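Section 4. Setting out the practice table

This section covers the small kitchen set that goes with the Prindton table course. Read it before you open anything. The leaflet packed with the set promises a "fully organized kitchen in 2 minutes." We have never managed that, and you should not plan your morning by it.

4.1 Before you start

1. Wipe the tabletop and let it dry.
2. Clear away pens, tape and anything else that lives there the rest of the week.
3. Check your set against the packing card. The Narine set and the older Monti set share a box, and the card only matches one of them.
4. Set aside anything chipped.

Note: Part number 389 on the card is listed as "serving piece." We wrote to Humum in May to ask what that means and were told to refer to the card.

4.2 Bowls and fruit

1. Put the largest bowl down first. Everything else gets placed by it, so decide now where you want it.
2. Keep loose fruit outside the bowl until the rest of the table is done. Round fruit rolls, whatever the leaflet says about its "stay-put texture."
3. Stand small cups upright if they are going to be used. Otherwise lay them down on purpose and leave them there.
4. Lift a bowl by its rim only when it is empty.

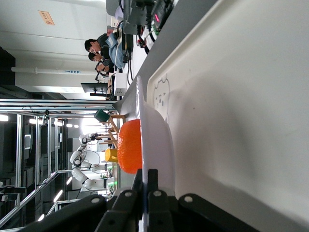 Fig. 4-1. White bowl held at the rim, with orange fruit and small yellow cup alongside.

Caution: Do not use the fruit to hold a cup in place. The leaflet suggests this as a tip. It works until someone picks up the fruit.

4.3 Cup rack

The rack is sold as a space saver. It does take less room than three cups standing in a row, if you ignore the room you need to get the cups off it.

1. Set the rack near one side of the table, with clear space on the side you will reach from.
2. Load the bottom cup first, then the middle, then the top. Loading from the top down makes the post lean.
3. Lay each cup on its side. Do not force it further than it wants to go.
4. Press down lightly on the base. If it rocks, move it.

Note: Color order does not matter. An earlier edition of this guide gave one, and we have dropped it.

4.4 Board, cloth and remaining bowls

1. Lay the cutting board flat toward the back, away from the rack.
2. Fold the cloth and put it down beside the rack. A neat fold is fine. The four-step fold in the leaflet looks good and comes undone the first time you wipe something.
3. Place the deeper bowl in a back corner and rest the scoop in it, handle over the rim.
4. Leave the smallest bowl empty in the middle.

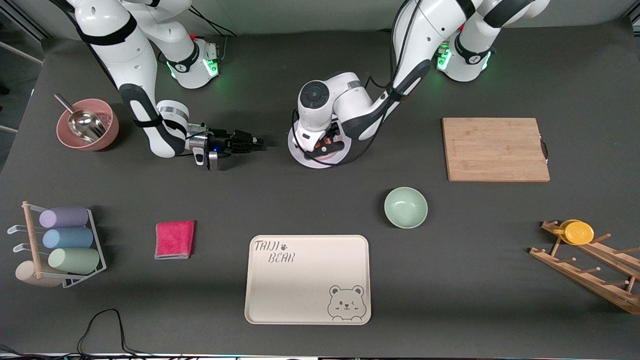
Once everything is down, resist the urge to straighten it. A table set for practice should look like one that gets used, and perfectly even gaps teach people very little about reaching past a rack for a bowl.

4.5 Putting away

1. Take the scoop out before lifting its bowl.
2. Unload the rack from the top.
3. Wash and dry each piece by hand. The card says the set is good for 100 machine washes. We have no idea who ran them.
4. Nest the bowls by size, cloth on top, and close the box without pressing.

Replacement cups are ordered under code 2559. Allow more time than the order page tells you.

Section revised Nov 17, 2021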